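Clikesham shared notebook
June, begun after lunch
Entered by: bench two

Home | Notebook | Bench log | Parts | Older entries | Search

Tulips, part the second

Picking up from yesterday's entry, which ended with the word "cables" underlined twice. Cables are now taped. We have moved on to flowers.

The Nasard list wants 200 demonstrations of the tulip task by the end of the month, 100 by hand guiding and the rest by remote control, so that whoever trains on them can argue about which half was worth having. The task line reads, in full, "pick up the flowers". It doesn't say whether that means the pot or the blooms. I asked upstairs and was told to use my judgement, so the pot travels with the flowers and the flowers are what we get hold of. If anyone disagrees, the place to say so is the margin of this page.

Started with hand guiding. Arm in free mode, one person on the wrist, one on the pedal. The arm is polite enough in the middle of its reach but gets stubborn when the elbow is nearly straight, and you end up leaning over the table like someone trying to get a sofa round a landing. Bring the elbow up first, then come down to the flowers. It makes a less direct path and a much better recording.
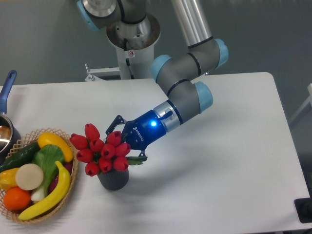 Tulips, fingers either side of the upper part of the bunch. Basket stays put.

Approach from the right, with the gripper pointing left and the fingers open before you get anywhere near the petals. I tried opening late on the first few, on the theory that people do it that way. People have wrists. With the arm it means a stop in mid-air, a click, and a long pause in the data that the model will faithfully learn as part of flower arranging.

The lower finger is the awkward one. It wants to go under the blooms, near the leaves, and the long leaves on that side are exactly where it wants to be. If a leaf folds into the linkage, abandon the take and mark it L in the sheet. Do not tug. A tug looks fine on the force trace and then the whole bunch comes out of the pot at the top of the lift, which I have now seen enough times to stop finding funny.

Things to keep the same between takes:
- pot left of centre
- basket to the left of the tulips, squash on top of the pile
- saucepan behind the basket, handle pointing away to the far left

The saucepan belongs to the Ciltine set and I was all for putting it back in its crate, but the first takes have it in, so it stays in until the batch is done. Same goes for the bok choy.

Remote control, from mid-afternoon

Swapped to the hand controller. Everything about it is easier on the back and harder on the nerves. Scaling was still at the setting left over from the drawer job, so my first gentle nudge was a lunge. It's now at the slow setting and there is a note taped to the controller saying so. Please leave the note alone.

Main trouble is depth. Looking down over the table I can place the gripper left and right perfectly well, and then I come in too high and close on nothing -- or near enough to nothing that the top petals get a pat on the head. Watching the shadow on the tabletop helps more than the depth readout does. As you come down it slides in towards the pot, and you get used to where it should be before you close. I'd like to write that up as a method but it's mostly squinting.

Second trouble is hovering. By hand you never hover, your arms get tired. With the controller you can sit above the tulips for as long as you like, having second thoughts, and every one of them is recorded. Almost 200 seconds on my longest take, for a move that should be over in a fraction of that. Binned. Agreed a rule: three corrections above the flowers, then either close or start again.
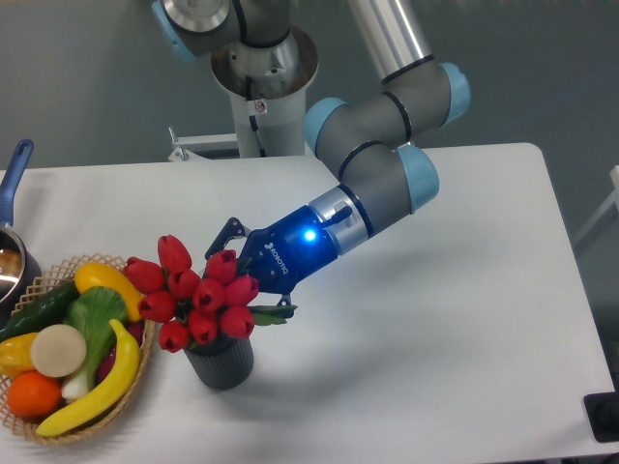
Odds and ends before packing up

The sheet has a new column for which method was used. Fill it in as you go; working it out afterwards from how smooth the path looks is guesswork, and flattering guesswork at that.

Hà format export worked once the joint names matched. It had the wrist and the elbow swapped in the header, which explains last week's replay and the dent in the foam block.

The blooms are plastic-looking enough to survive us, I think, but they do shuffle in the pot after a bad grasp, and the leaves creep round. Turn the long leaves back to the right before the next take or you will be teaching it a different plant.

Still to do: count what we have (not me), check the pedal for bounce, find out whether "pick up" includes putting down again. I have been putting down again. If that's wrong, the ends can be trimmed off, and I would rather not hear about it before tea.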